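How to Clean and Look After a White Tabletop

By Valentina Orellana

White tables show everything: pencil, coffee, the gray smear left by a sleeve. Most of it comes off with dish soap and warm water if you get to it the same day. The steps below are for painted, laminate and melamine tops. Don't use them on marble or oiled wood.

What you need

Dish soap
Baking soda
Rubbing alcohol
Two microfiber cloths, one for washing and one for drying
A soft toothbrush
A 16-ounce spray bottle

Step 1. Clear off what you can lift and dust the surface with a dry cloth. Grit left on the table will scratch it once you start rubbing. Go along the back edge too, where crumbs collect against the wall.

Step 2. Fill the spray bottle with warm water and add 7 drops of dish soap. More soap than that leaves a film, and the film picks up dirt faster than the bare surface does.

Step 3. Spray the cloth, not the table. Wipe in straight lines from back to front, overlapping each pass a little. Rinse the cloth when it looks gray.

Step 4. Go over the whole top with plain water on a clean cloth, then dry it. Streaks on white are hard to see from directly above. Bend down and look across the surface toward the wall.

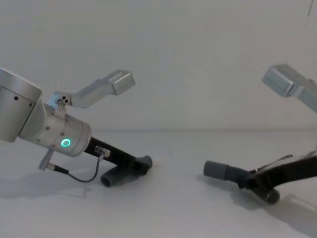 White tabletop with a plain white wall behind it.

Step 5. Treat the marks that are left. For ink and marker, put rubbing alcohol on a corner of the cloth and dab. On a painted top, test a spot underneath first, as alcohol can soften some paints. For tea and coffee rings, mix baking soda with a little water, leave the paste on for 16 minutes and wipe it away. Use the toothbrush along seams and edges only.

Step 6. Check the wall. Splashes from the table usually land in the first few inches above it, and flat white paint doesn't like scrubbing. Press a damp cloth against the mark, wait, and lift. If you rub, you'll get a shiny patch that shows worse than the stain did.

Scratches

Light scratches on a painted top can be touched up with matching enamel and a fine brush. Sand the spot with 200 grit first, very lightly, and wipe off the dust. Let the paint harden overnight before anything goes back on it. Scratches in laminate can't be sanded. A laminate repair paste will fill them, though the color match is rarely perfect.

How often

A quick wipe at the end of the day is enough for a work table. I do the full wash once a month and the wall in April, when the windows can stay open.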